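Chapter 4
Fame, Fans and the Contact Page

What this chapter covers
Why so many websites promise a creator's private details
How gaming channels handle mail from viewers
What can and can't be learned from a public profile
Checking a claim before you repeat it

Type the name of any popular gaming creator into a search box, add the word "phone," and you will get pages of results. Most of them promise a number. Many promise a home address as well, often in the same breath as the creator's shoe size and the name of the dog. Very few deliver anything you could use, and the ones that seem to deliver should worry you more than the ones that don't.

This chapter looks at those pages as a kind of media product. Somebody writes them, somebody places ads around them, and somebody reads them, usually a young fan who wants to say hello. Each of these people wants something different. The writer wants the visit. The advertiser wants the click. The fan wants a reply, and is the only one of the three likely to go away with nothing.

Chapter 3 described how a channel earns its money. Keep that in mind as you read. A contact page about a creator earns money in much the same way, but it does so with a name that belongs to someone else.

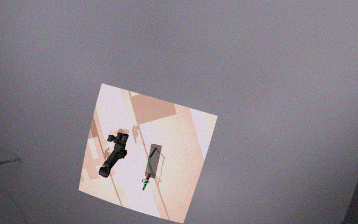 85

The case of Komance

Rima Hattar began posting videos under the name Komance while she was still in high school. Her early uploads were long, quiet sessions of Susidia, a building game with a small but loyal following. She talked very little. By the end of her second year she had 285 videos online and enough viewers that strangers had begun to write about her.

Hattar later collected 50 web pages that claimed to give her contact details. She printed them out, spread them over her kitchen floor and read them with a highlighter. Her results are worth setting down, partly because they are so dull. Nearly 20 of the pages gave the same phone number. It had never been hers. Several gave an email address that she had closed before the pages went up. The rest sent the reader to her public profiles, which any fan could have found without help.

Only five of the 50 listed the business address printed on her own channel. That address worked. It was also the one piece of information she had asked people to use.

What should we make of the shared phone number? The simple answer is copying. One writer made it up or took it from some old listing, and the others took it from that writer. A claim that turns up on many pages looks well supported, and students are often told to look for a second source. But a second source that copied the first is no source at all. The same goes for the third, and for every one after that.

Pages of this kind also like to state how much a creator is worth. Hattar's "net worth" was given as six different sums, and no page said where its sum came from. The usual method, where there is any method, is to take the public view count and multiply it by a guess. View counts are public. The guess is still a guess. It leaves out the cut taken by the platform, taxes, the cost of equipment and the pay of an editor, and it treats a busy month as if every month were like it.

The agency's side

Large creators rarely read their own mail. Hattar signed with a small agency, Akl, and her messages now pass through Anas Zein, who sorts them in the morning before the office phones start. Zein's account of the work, which he gave to a media class in February, is less friendly than the one on the agency's website.

"Fans are told that every message gets read," he said. "Every message gets opened. I wouldn't go further than that."

It is a fair distinction, and you should look for it elsewhere. When a page says a creator "loves to hear from fans," ask who is saying so, and what they would lose by saying anything else. A creator may well enjoy the mail. An agency has its own reasons to tell you that she does. Zein also pointed out that a business address exists for business. A sponsor who writes to it will get an answer by lunch, and a fan may get a form letter or silence.

None of this means that writing is a waste of time. Comments are sometimes answered, above all on smaller channels and in the first hour after a video goes up. Live streams give a viewer a better chance still, although a crowded chat moves too fast for anyone to read. A fan club run by the creator may hold question sessions. What these routes share is that the creator chose them.
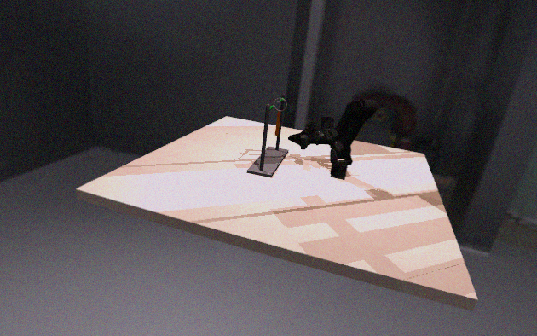
Private details and the harm they do

So far we have treated the contact page as a nuisance. A wrong phone number seems harmless to the person it doesn't belong to. It is less harmless to the person it does. The number printed next to Hattar's name belonged to a stranger, who got calls late at night for months and finally gave it up.

A correct home address is worse. Gaming creators have been visited at home by people they have never met, and false emergency calls have sent armed police to the wrong door. Writers who publish addresses often argue that the facts were public already, in a property record or an old directory. This is a weak defense. A fact buried in a county office and the same fact set beside a famous name do not have the same effect, and the writer knows it, or the page would have no readers.

Rerano, a site that carried one of the pages about Hattar, removed her street name after three requests. It kept the headline that promised the address. Visitors still came, scrolled past the ads and found a blank line where the street had been. Whether that counts as a correction is a question you will be asked to argue in class.

Key terms

Contact page: a web page that claims to list ways of reaching a known person, usually written without that person's help.

Business address: an email or postal address that a creator publishes for sponsors, press and other formal mail.

Circular sourcing: several pages repeating one claim, each seeming to support the others.

Before you read on

Choose a creator whose videos you know well. Without looking for private details, write down what the creator's own channel says about getting in touch. Then note one thing you believe about this person's life and try to recall where you first heard it. Keep your notes. You will need them for Section 4.1, which starts with the channel profile and who gets to write it.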